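June 10, 2023

Kitchen corner, second go at the sink layout. Writing this up while I still remember it, mostly for me and Renata (hello Renata, yes, I used the proper notebook this time).

We've been fussing over where washed plates ought to go since March, when the old draining board left a permanent puddle on the worktop. Abelardo's idea was to keep everything inside the basin and let the drips look after themselves. I grumbled, but I've come round to it!
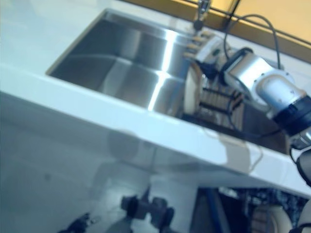
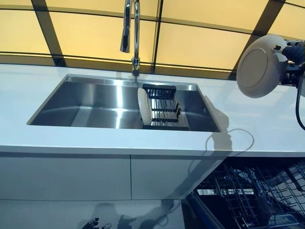

Stainless sink in the white worktop, with a round plate on its edge in the basin in both; the rack shows best in the second.

So, the rack. Metal rods between black end pieces, bars running front to back, and it sits over at the right of the basin so the tap end stays clear for rinsing. I like the little notched prongs along the top much more than I expected to – they stop a plate wandering off sideways. The spray head hangs over the basin and pulls down, so you can give a plate a last rinse without dragging it across the worktop.

Things I'm less keen on. Steel shows every mark, and the glossy white top is no better. Must wipe down properly at the end of the day (me included). Also big pans have nowhere to go at all now. Abelardo says put them on a tea towel, which is how the puddle started, Abelardo.

The Orellana rack is still in its box under the bench. It's 400 mm long and ours measures 305, so I doubt it'll go in without fouling the tap, but I'd like to try it before we send it back. Renata, did you keep the receipt from Susis? I've looked in the drawer and in the blue folder.

To do: try six plates in the rack at once, then the same with bowls. Get a longer brush. Ask about the pans again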